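Wanura Sewing Circle – news from the back room

Our winter blanket drive for the Plasgate family shelter starts again in June, and we are now collecting fabric for it. Last year the members finished 28 cot blankets, and the shelter has already asked if we can make a few more. Flannel and plain cotton are the most useful. Please wash everything before you bring it, without softener, and write the size on a paper pinned to the corner.

Children's prints are also very welcome, in any colour.

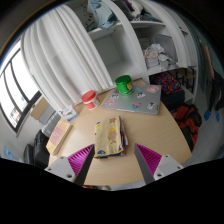
Folded fabric with a cartoon print on the table.

Mahsa Pakzad will teach binding again, at the hall in Temba Street. There is place for 12 people and the cost is $13, with thread and tea included. If you missed her class last time, I recommend it – my corners were never flat before. Beginners can borrow a machine, but please tell Dennis Mbwambo early, as two of them are still at the repairer.

The cake stall brought us $790, and most of it will go to batting. Thank you to all who baked. One blue cake tin was left behind and is waiting in the cupboard.

Nyokabi Lyimo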